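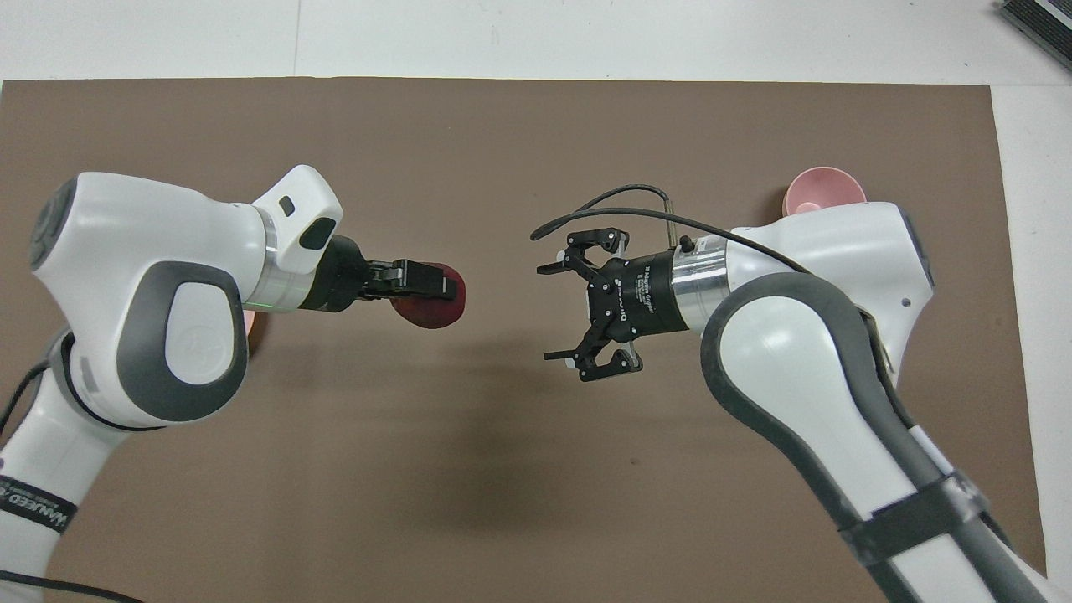 Minutes of the Tirkwood shared workroom meeting, 2019-07-22. Yurii Antoniuk chaired and Ashraf Fawzy took notes. The February minutes were read and accepted with one spelling fix (Nillirley, two l's in the middle). First item was the work surfaces. Yurii said the tabletops mark easily and asked that every table get a large brown mat like the one on the white table, covering most of the top. Ashraf agreed but wanted the mats left down overnight instead of rolled up, as the rolled ones curl at the corners. Agreed.

**Mats and supplies**

- Tapley quoted 869 for the full set of mats, delivery included. Flivance has not replied to two emails. Ashraf will call them once more, then order from Tapley.
- Old mats go to the Nillirley room if they want them. Yurii to ask.
- Cups and lids are to go back on the shelf at the end of each session. Small items left on a mat will be put in the bin by the door and kept for two weeks.

**Budget**

The balance stands at 2,432 before the mat order. Yurii asked whether the lamp repair had been paid. It has not - the bill went to the old address. Ashraf will get a new copy.

**Cleaning**

Mats to be wiped with a damp cloth only. The spray under the sink leaves a film and should not be used on them. There was some talk about whether the white tabletops need a different cleaner. Left for next time.

**Storage**

The tall cabinet is full. Yurii has more than two boxes of his own in it and said he will take them home. Labels on the lower shelves are peeling and Ashraf will print new ones.

**Other business**

The side door sticks again. Ashraf reported it to the building office and was given no date. Please use the front door for deliveries - the Tapley driver will be told the same.

Next meeting to be set by email after the mats arrive.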